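Workanau Robotics Notes | Projects | People | Back issues | Subscribe

Adapters, power strips and a very small gym

Hello again, and happy new year! I've been buried in the Zudico project since October, so this is the long update I keep promising. The short version is that we're teaching a robot to handle plugs and adapters by having people do it first with a hand-held gripper (same fingers, same wide lens as the arm gets), and then training on the recordings. My favourite place to record so far has been the little gym at Rasthorpe.

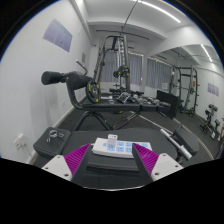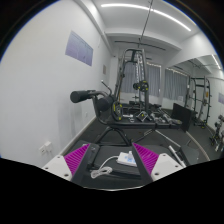
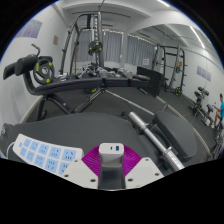 The last one has the adapter between the magenta fingers, with the power strip just underneath. 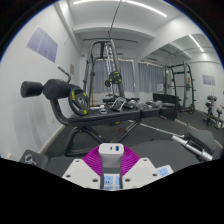

What we changed

Our first policy, which we called Ruddock, learned on a tidy lab bench. It was lovely on that bench and pretty hopeless anywhere else! It had learned where the bench was, I reckon, more than it had learned what a socket looks like. So for this round we stopped being tidy. We took a power strip and a small adapter to as many ordinary rooms as would have us, put them down on whatever was there, and recorded 2,732 demonstrations in all. I threw out 131 of them, mostly my own (I tend to rush the last centimetre and come in crooked).

The model itself is the same size as before. The only real change on that side is how far ahead it plans: it used to commit to a long string of moves, and now it looks at the picture again much sooner. That matters most at the very end, when the fingers are hiding half of what you'd like to see.

How it's going

Better! We kept five rooms out of training altogether, and the new policy managed a clean pick-up in every one of them. Putting the adapter back into a socket is still patchy. It copes when the strip is square to the arm and gets muddled when the strip sits on an angle, and soft padding gives it grief too, because the strip shifts when you push. I have a theory about grip force that I'll bore you with next time.

Mirrors are the other thing on my list. I'd like to know if a big one on the wall confuses the tracking, and I haven't run that comparison properly yet. If you've done anything similar, please write to me, I'd love to compare notes.

6 comments | Share this item

Contact the newsletter | © Workanau Robotics Notes | Back to top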